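The Month I Stopped Chasing Invoices

For three years I did my billing on the last Sunday night of the month, in pajamas, with a spreadsheet and a bad attitude. I teach upholstery and run a small repair business out of Sowerby, and by July I had 67 unpaid invoices (yes, really) and no clear idea which ones I'd reminded people about.

My friend Monique Mallet had been nagging me to try Tisent, the billing program she uses for her piano tuning. I put it off because I assumed moving my customer list over would eat a week. It took one long Saturday, and most of that was me fixing my own typos. I had the same customer in there under four spellings!

The first thing I set up was payment reminders. You pick how many days after the due date each one goes out, and you write the wording yourself. My first try sounded like a parking ticket. Monique read it over the phone in a stern voice until I gave in and changed it, and now it says something like "Just checking this reached you" - far more me. 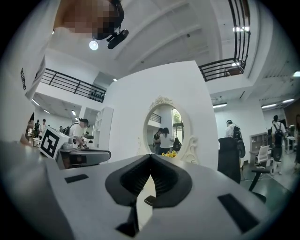 Partial payments were what I really wanted, though. A big sofa job can run to 3,000 dollars with fabric, and people like to pay for those in pieces. In the old spreadsheet I'd color a cell orange and hope I remembered why. Now I log the deposit against the invoice and the balance carries itself along. I want the numbers in black and white, as plain as that white shirt with the black lettering running down it, so when a customer calls I can tell them what's left before they've finished asking.

It isn't perfect. The search box is fussy about hyphens, and credit notes live in a menu I still can't find without muttering. Dennis Nuttall, who does my taxes, also grumbled that the export put the dates in the wrong order. There's a setting for it, three screens deep, and he found it before I did.

By the end of the second month I was down to nine overdue invoices, the oldest of them for 154 dollars and a footstool. I've sent that one its third reminder. She's a lovely woman and I expect she'll pay when she comes to pick it up.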